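Trays, Bowls and Where to Put Them
Handout 2, Setting Up a Small Table
Regula Tanner, Crabtree Building, Room 9, Pladville
February 1, 2021

Hello again. A few of you asked for last session in writing, so I've typed up my notes and stuck this session's on the end. They're a bit lumpy in places, sorry. Bits in brackets are me talking to myself, mostly.

Where we'd got to

We finished on the table itself: how high, how big, and how much of it a person can use without leaning. The ones in Room 9 are 68 cm high, and that suits most dining chairs. If yours at home is higher, sit on something firmer before you start sawing legs (you know who you are).

Then there was reach. Sit square to the table, elbows loose, and sweep one hand across in front of you, then the other. Everything inside those two curves is easy. Outside them you start to tip forward from the hips, and with a bowl of soup in your hand you'll notice it. I'd like the main dish where the two curves overlap. A salt pot can live further out, and so can the jug if it isn't a heavy one.

Dividing up the table

I'm very fond of tape for this! Rule some lines across the table and suddenly you can talk about it. "One square left" beats "over a bit, no, back a bit" every time, and you can jot the squares down and lay the same table again a fortnight later. Squares about as wide as your spread hand are a good start. Go much smaller and you spend the afternoon taping.

People fuss terribly over getting the lines straight. Please don't. You want to be able to say which square a thing is in, and a line that wanders a little still does that perfectly well.
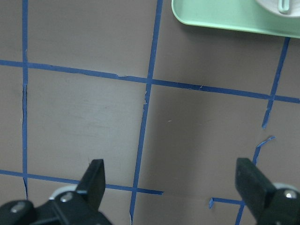 Fig. 1. Blue tape grid on a tabletop. Look at the torn ends and the small gaps: still perfectly readable.

A few practical things on tape:

Use painter's tape. Parcel tape takes the finish off, and I have the sideboard to prove it.

Pull off the whole length before you press any of it down. If you press as you go, the strip stretches and then creeps back.

Do the long lines first, right across, then fill in the others.

Cut the ends with scissors if you can be bothered. Torn ends come to a point, and the point is the bit that curls up and catches on a sleeve. If one lifts, snip it off. Smoothing it down lasts until somebody leans on it.

If you mind about the table, cover it with brown paper and tape on that. Tuck the edges of the paper under and fix them well, as a sheet that slides takes the whole lot with it.

Pick a colour that shows. Blue on brown is easy on my eyes. Cream on pine is hopeless, as we found out at Korville when I'd brought the wrong roll.

The tray

Now for the tray, which some of you think is for carrying. Well, it is, but I want you to think of it as a place as well. Once it's down on the table, everything that belongs to one serving goes in it, and everything else stays out. It gives you an edge to find with your fingertips, and it keeps the drips together.

Look for a raised rim (a low one will do), rounded corners so you can wipe into them, and a flat floor. Ridged floors make bowls rock. I'd steer away from pictures on the bottom too, lovely as they are. My aunt's had pansies on it and visitors were forever trying to pick up the petals.

Colour is worth a minute. A white bowl on a white tray on a white cloth is hard going for anyone whose sight isn't what it was. You don't need anything loud. A soft colour under a pale bowl gives you the line of the rim, and that's the thing you're after.

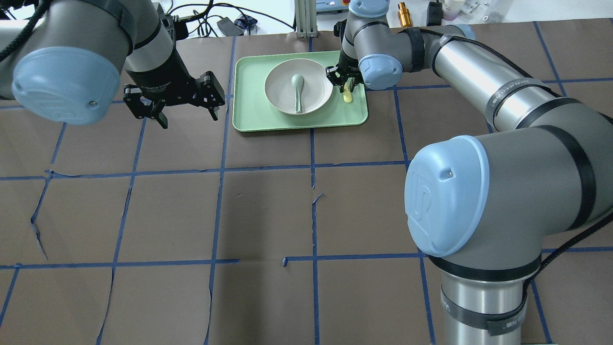

Fig. 2. Off-white bowl on a mint green tray. A strip of green shows round the bowl.

That strip of tray showing round the bowl matters more than you'd think. If the bowl touches the rim of the tray you can't get your fingers down beside it, and you end up lifting it with a thumb in the custard. Leave a finger's width at least. Two is nicer. If the bowl sits towards one side, the leftover floor is somewhere to put a napkin or a slice of bread.

Try it at home: put your usual bowl in your usual tray and see if you can pick it up with both hands without tilting either one. If you can't, change the bowl first. Bowls are cheaper.

The bowl

I brought in three sorts and we passed them round. Deep ones keep soup hot and are a pest to eat the last of. Shallow ones are easier to see into and easier to scoop from, but they slop if you carry them full. My own compromise is a shallow bowl and a modest helping: 200 ml of soup, then go back for more. Measure it once with a jug and look where it comes to on the side, and after that you can pour by eye.

(Somebody asked about bowls with suction feet. I've not had much joy with them, they come away with a jerk just when you've stopped expecting it. A square of damp cloth under the bowl does nearly as well.)

Where the tray goes on the table is up to whoever's eating. I like it straight in front with the long side facing me, others like it turned. What I do insist on is that it's set down flat before anything gets moved in or out of the bowl. And keep leads, straps, cuffs and cardigan ties well out of the way of it. Anything long and dangly will find a bowl.

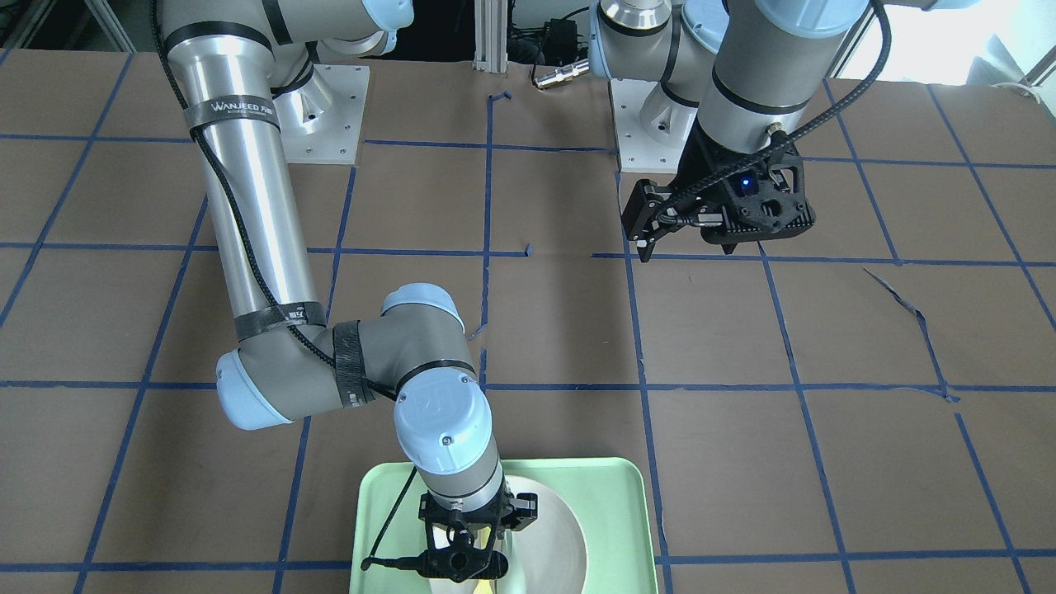 Fig. 3. Light green tray on the papered table, with a shallow white bowl in it. Something small and yellow just shows in the bowl.

Small things in bowls are a subject of their own. If you're using a bowl to hold bits and pieces, choose one where you can see the bottom from your chair, and don't fill it so far that you have to rummage. We'll do sorting and small items properly next time, so start saving your jar lids.

Spoons and which way they point
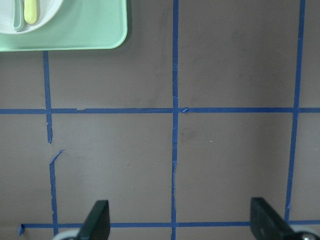 Spoons cause more trouble than the rest of the table put together, and it's nearly always the handle. A spoon left with its handle sticking well out past the tray gets knocked by the next elbow along, and one that has slid right down inside needs fishing out. I like the handle resting at the rim, pointing towards the person who'll use it. If there's more than one thing in the bowl, lay them side by side, the same way round, so you can pick either without disturbing its neighbour. The pale yellow handle and the grey-green one lie together like that, and two colours mean you can ask for one of them by name from across the table. At Brelesberg we had a whole drawer of identical steel and spent half the morning saying "no, the other one". A twist of coloured tape round the handle does the job if you don't want to buy new, though you'll have to take it off for washing up.

Left-handers, turn the tray round until the handle comes to you. Please don't put up with it the wrong way to be polite!

To practise before next time

Tape a grid on a table at home, or on a sheet of brown paper if you're not allowed. Give the squares letters one way and numbers the other.

Set a tray with a bowl and spoon. Write down which squares the tray covers, where the bowl sits in it, and which way the handle points.

Clear it all away, have a cup of tea, and lay it again from your notes. Then get somebody else to lay it from your notes without you saying a word. (This is the hard bit. Sit on your hands.)

Bring the notes with you, crossings-out and all. If your tape went wonky, leave it wonky.

What to bring: your jar lids, a bowl you like, a bowl you can't stand, and a roll of tape if you have one. The cupboard in Room 9 is down to its last roll and I'm hiding it.

Regula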